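Lamside
Blankets, throws and other heavy things

Home / Blankets / The Bekeck

The Bekeck Blanket

Color: Black
Other colors: None at present
Weave: Twill
Fiber: Wool, with a cotton binding
Width: 91 inches
Care: Air it, brush it, dry clean it if you must

The Bekeck is a large black blanket for people who like sleeping in cold rooms. We have sold it for 13 years with very few changes, most of them to the label. It is heavy. If you have been sleeping under a down comforter, the first night may feel like being politely sat on. By the end of the week you will either love it or be reading our returns section, which is further down and quite generous.

We get asked a lot whether it is warm. It is a very thick wool blanket, so yes. The more useful question is whether it is too warm, and for that you should look at your thermostat. Above 68 degrees or so, most of our customers fold it to the foot of the bed and let the dog have it. In a drafty farmhouse in November it is the only thing on the bed.

How it feels

Let's get this over with. It's wool, and wool has opinions. The Bekeck is brushed on both faces, so it's a good deal softer than the army surplus blanket in your uncle's truck, but it is not cashmere and we would be charging a lot more if it were. Use a top sheet. If you are the sort of person who takes the tags out of T-shirts, use a top sheet and fold it back over the edge by a foot.

The cotton binding runs along all four sides and is there so that the part near your face is the part that doesn't itch. Bríd Hennessy, who designed the first one, wanted the binding narrower because it looked better. She lost that argument after sleeping under it for a weekend, and the wide binding has stayed ever since.

New blankets shed. You will find black fluff on pale sheets, in the corners of the room and on anyone who visits wearing cream. This settles down after a few brushings. It does not settle down to nothing.

About the black

Black wool is harder to get right than it sounds. Dye it too lightly and it goes brown in a sunny window, dye it too hard and the cloth gets stiff. Ours is dyed in the yarn, before weaving, by Raptis, who have been at it longer than we have and who answer the phone when they feel like it. Batches differ a little. If you're buying a pair for twin beds, put both on one order and write "match" in the notes box, and we'll pull them from the same batch.
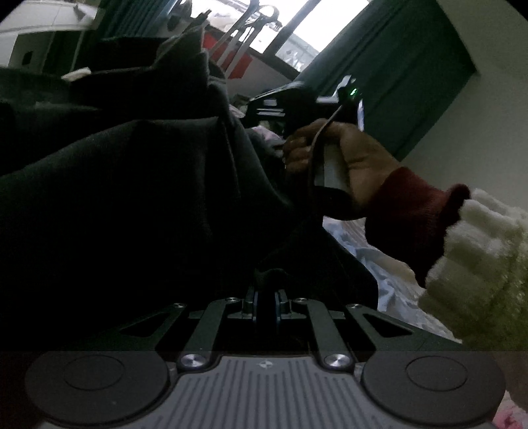
It also shows everything. Lint, crumbs, cat, toast. We used to say on this page that black was a practical color, and enough people wrote in about it that we took the line down. If practicality is what you're after, you want the Woreta, a gray-brown throw that has looked slightly dirty since the day it was designed and has never looked any worse.

Folding and storing

Folded in quarters lengthwise and then in thirds, the Bekeck makes a block the size of a large sofa cushion. It will not fit in the drawer you have in mind. A closet shelf is fine, and so is the end of a bed or the back of a deep armchair, though it will slide off a leather one every time somebody stands up.

For summer, store it clean and store it closed. Moths don't care about wool so much as they care about wool with soup on it. Brush it outdoors, hang it over a rail for a day with a breeze going through, then put it in the zip bag it came in. If you threw the bag out, an old cotton duvet cover tied in a knot works nearly as well. Cedar blocks smell nice. We sell them, and we'd call them a supporting act.

Washing

Please don't, if you can avoid it. A wet Bekeck weighs about as much as a teenager and is just as willing to be moved. Home machines can't spin it properly, and a warm wash will turn it into a very thick bath mat. Most spills come off with cold water and a damp cloth if you get to them the same day. For anything worse, a dry cleaner who is used to coats will know what to do.

Pilling is normal, mostly where elbows and knees go. A fabric comb takes care of it. Go lightly and in one direction, and stop before you start enjoying it.

Repairs

We mend our own blankets for the cost of postage for the first two years, and for a modest charge after that. Binding is easy and usually comes back to you within the month. Holes take longer and will be visible if you know where to look. Burns we can patch, but we can't hide them, and we do like to hear how they happened.

Please send the blanket clean. We once opened a parcel with half a sandwich in it.

Delivery

Orders go out within 13 working days. That is slow, and we know it, and the reason is that the binding is sewn on to order by a small number of people who also take lunch. You'll get an email when it ships. If you need it for a birthday, order early or give them a card with a drawing of a blanket in it. Several customers have done this and report that it went over fine.

The parcel is bulky and won't go through a mail slot or into most apartment lockers. Give us an address where somebody is home, or the name of a neighbor you're on good terms with.

Returns

Sleep under it for a month. If it's too hot, too heavy, too scratchy or too black, send it back and we'll refund the price of the blanket. You pay the postage, which won't be small, for reasons covered under weight. We can't take back blankets that have been washed, cut or given to a horse.

Goes with

The Woreta throw, gray-brown
Bekeck pillow cover, black, sold singly
Cedar blocks, bag
Clothes brush, stiff

In stock. Gift wrapping is not available on this item, as we have never found enough paper.

Page last updated 09/05/2025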